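Frota demo collection: your questions, my answers

I keep a running file of things people ask me about gathering demonstrations for the Frota arms, and it got long enough that I cleaned it up and put it here. If yours is missing, send it over and I'll add it next time (September is the plan).

So what counts as one example?

One full go at a task, from the moment the arm leaves its start pose until it's back there. We save the camera streams, the joint positions and a plain sentence saying what the arm was supposed to do. The current set has 780 of them. I used to chop the travel moves off the ends, and I wish I hadn't — the model needs to know how to get to the table too!

Do you throw out blurry wrist footage?

Nope. A wrist camera swings with the arm, so on a fast move you get a big smear of background with a finger sitting fairly crisp in the corner. The policy will meet the same smear when it runs on its own, so it may as well see plenty of it in training. I only toss an episode if the stream froze or frames went missing.
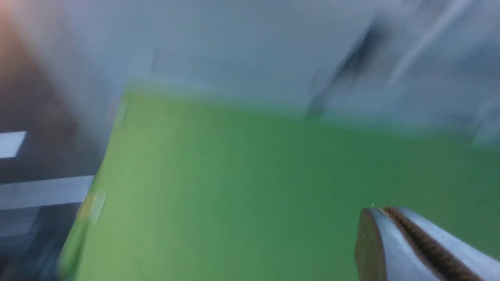

Tolera Jemal
Demo collection lead, Frota

Why is there green cloth behind everything?

Two reasons. It covers up whatever is going on at the back of the room, and it lets us swap in other backgrounds later. Binder clips hold ours up, nothing fancy. You don't have to get it perfectly flat. I spent most of an afternoon fighting folds when we started and I can't say the model ever thanked me for it.

Does the tablecloth have to have a grid?

It doesn't, we've used plain ones too. I like the grid for resetting, because I can say "front corner of the stack, two squares over" and the next person gets pretty close. Wrinkles bend the lines a bit. Leave them. If you iron the cloth halfway through a batch, write that down in the log.

Can I use things with printing on them?

Please do! Booklets are great. The Nanoradar product brochure has a pale cover, strong red and blue lettering up top and circuit traces lower down, so it's easy to tell which way it's turned, even from the wrist. Stack it on something thick and you also get a nice change in height.
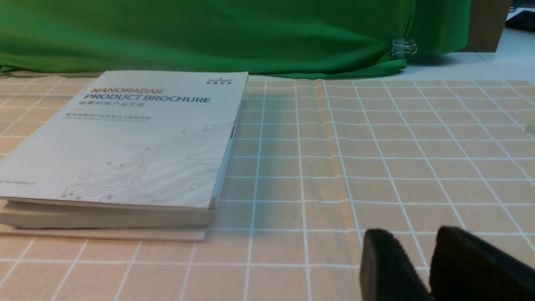 Brakia Notes, Issue 33

How many episodes should I record before changing the layout?

I go for roughly 41 and then move things. Turn the stack, slide it closer, swap what's underneath. A long run with everything in the same spot feels productive and mostly teaches the arm one spot.

Which camera matters more, wrist or head?

I get this one constantly. The wrist view is what I want for the last little bit before contact. The head view tells you where the rest of the arm is, and where the cables are, and whatever else is on the table. On a PiPER reaching over something like a round power-strip base with a lamp behind it, the head camera can see the forearm, the lamp and the booklets together, though the arm still hides part of what's behind it. Keep both, and check that their clocks agree before you record anything. 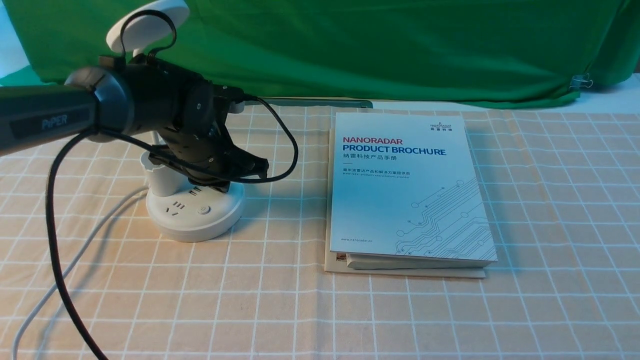 Tolera Jemal, demo collection lead and the person who answers the Frota inbox

My cable keeps drifting across the picture. Is that bad?

Not by itself. Cables are part of the robot as far as the camera is concerned. Stop if one is pulling tight or catching on an object, otherwise carry on.

Should I record moments when the gripper isn't holding anything?

Yes, and more than feels natural. Open fingers over bare cloth, a pause beside the object, a slow approach. People new to teleop rush straight to the grab and we end up with hardly any approach frames. In my last review pass I sent back 29 episodes for exactly that.

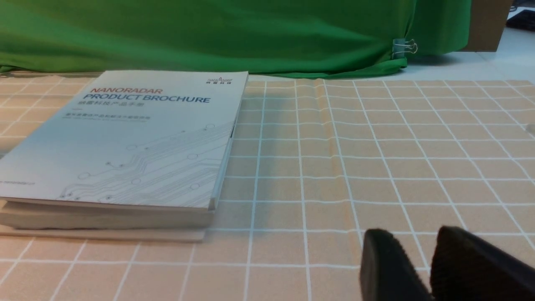

What do I write in the notes field?

Keep it short and literal. "Stack on left, fingers open, no contact" is perfect. Please don't write "good one" (I have done this, and six weeks later I had no idea what was good about it). If you bumped the table or the task changed partway, say so and leave the episode in. I'll sort it out when I review.

Where do the files go?

Into the Movico folder for your station, same day if you can. Leave the names the recorder gives them, even the ugly ones — the import script reads them.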